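Unit 7: Learning two-arm tasks from demonstrations

Read this before the lab session. The worksheet is on the last page of the course packet.

7.1 The task

Our running case this unit is the word task from the Kornlow set. Two arms work over one table. The left arm minds a wooden tray with a slot in it, and the right arm puts letter blocks into the slot until they spell "robot". The blocks start out on the table.

It is a small task, but it has most of what makes two-arm work hard. The slot is only a little wider than a block. A block can lie on its side or at an angle, so the grasp changes from one trial to the next. The letters have to go in the right order, so the policy must read the state of the tray and can't just replay a motion.

7.2 Data

The set holds 644 demonstrations, all recorded by people driving both arms. We keep 59 of them aside for validation and never train on them. Each one is stored as camera images, joint positions for both arms, and the opening of both grippers. Training cuts them into short overlapping pieces.

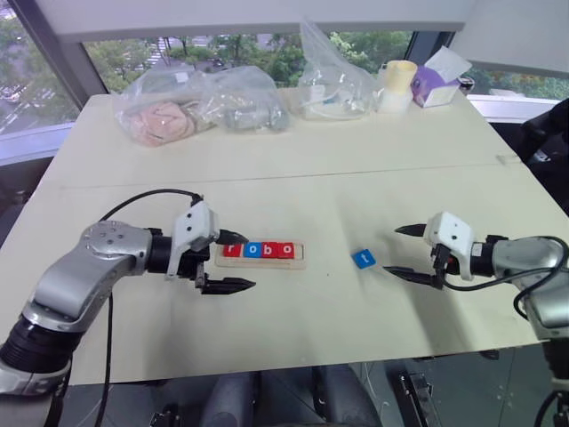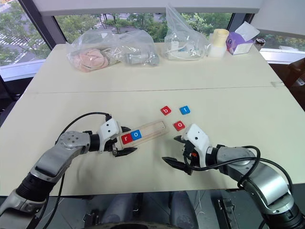
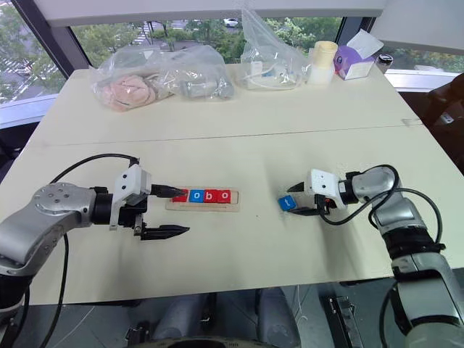

Figure 7.1. Word task, three moments, not necessarily in time order. Top: the "t" block is still out on the table. Middle: two letters in the tray. Bottom: the right gripper holds a blue block.

7.3 Method

We compare two policies. The Plalia baseline predicts one action at a time. The Hájek variant predicts a chunk of actions for both arms together and runs part of it before looking again. Both get the same images and the same joint readings, and both were trained for the same number of steps.

The point to watch is drift. With single-step prediction, small errors add up while the block is on its way to the slot, and the arm ends up in places the demonstrations never covered. Chunks cut down the number of decisions, so there are fewer chances to drift. The cost is slower reaction if the tray moves in the middle of a chunk.

7.4 Result

Each policy got 300 trials. The chunked policy finished the word more often. Most of its failures came at the last letter, where the free part of the slot is shortest. The baseline failed earlier, usually while picking up a block that lay at an angle.

A second run added nearly 3,380 short clips of single placements from the Vutov bench. This helped the baseline at pickup and made little difference to the chunked policy.

7.5 For the lab

Plot the validation error against chunk length for both policies. Mark the length where the error stops falling. Then write a short paragraph on why a low validation error does not always go with a high success rate. Bring the plot in July, on paper.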